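Print this page | E-mail this article
July 27, 2023
By Jenő Szalai and Loukia Petridis

3. Materials and layout

3.1 The table surface

The study is concerned with how people describe where a thing is on a large flat surface, and whether a marked grid changes the words they choose. We needed a table long enough that the far end felt far, with a covering plain enough to give no landmarks of its own. Brown was chosen after a pilot in May, in which a white cloth made pale items hard to pick out. The cells are marked in blue tape and carry no numbers or letters, so that speakers had to find their own names for them.

Items were placed singly or in pairs. A single item was always something that stands up, and the speaker was asked to say where it was to a partner in another room who had a blank plan of the table. Figure 3 gives one single-item layout (a, a slim can) and one paired layout (b, tennis balls). 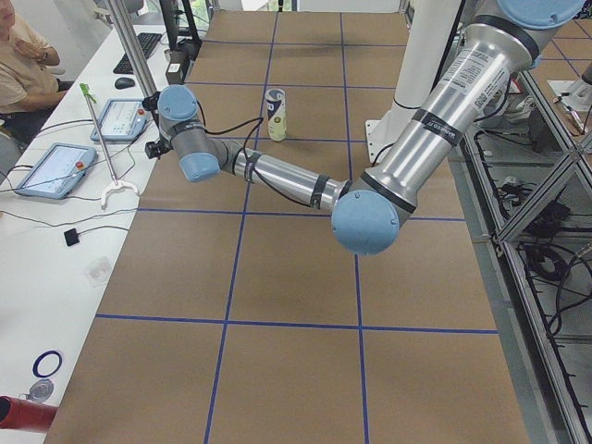
3.2 Single and paired items

With a single item, most speakers named a cell by counting from one end — 'second along, far side' — and only then said where the item was inside it. Upright items were rarely described by the tape itself unless they stood close to a line. In that case the line came first, and the cell was often left out altogether.

Pairs were harder. We used two items of the same kind so that speakers could not tell them apart by name. In the layout with the tennis balls, the two lie in neighbouring cells with a tape line between them, one a little farther away and to the left.

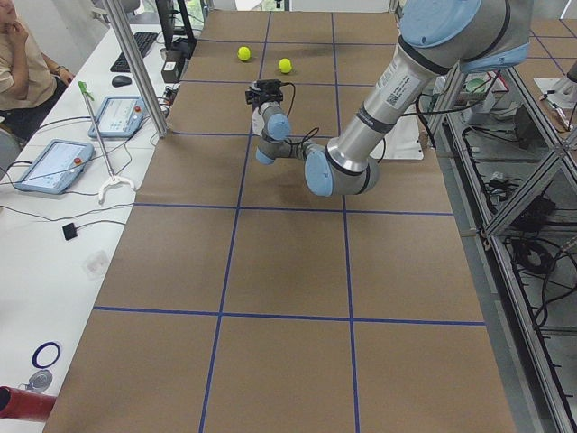
Speakers given a pair of this sort tended to place the nearer item first and then describe the other from it, using words such as 'behind' and 'next one up'. A smaller group gave each item its own cell, as if the other were absent. Both habits were coded, along with any change of method part way through a description.

Across all sessions 54 speakers produced 2,841 descriptions. We left out 9 of these where the recording had failed. Coding was done in Mellik by both authors, working apart, and disagreements were settled by listening again. Where a speaker corrected themselves, the last version was kept — the earlier one was logged but plays no part in the counts below.

Figure 3. Two layouts on the taped table: (a) single upright item; (b) paired items.

Print this page | E-mail this article

Comments (2)

Pap: Did you record which side of the table the speakers stood on? 'Behind' could go either way.

Storkolgate: Would like to see the same thing done with round cells.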